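3. Demonstration at Fakhoury

Our group went to the Fakhoury open day in June. Birger Kvam ran the two-arm cell in simulation first, with a pencil and a sharpener as the task. Each trial is reset to the same start, and they log 100 trials per setting.
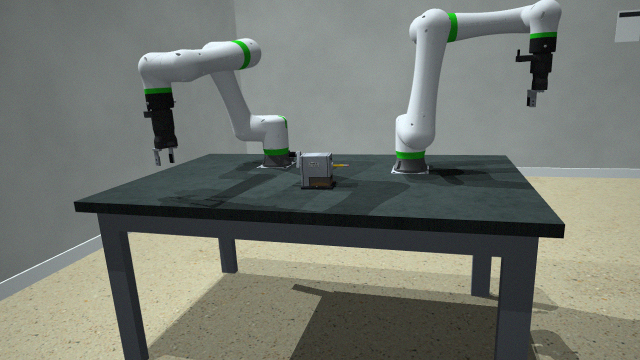
Leen Khasawneh wanted to know why anyone would use two arms for a pencil, and Birger's reply was that one arm can steady the sharpener body while the other handles the pencil.

We wrote down 84 successes for the slower setting. The faster one had not been finished when we left. Jad Yammine has the log files for section 4.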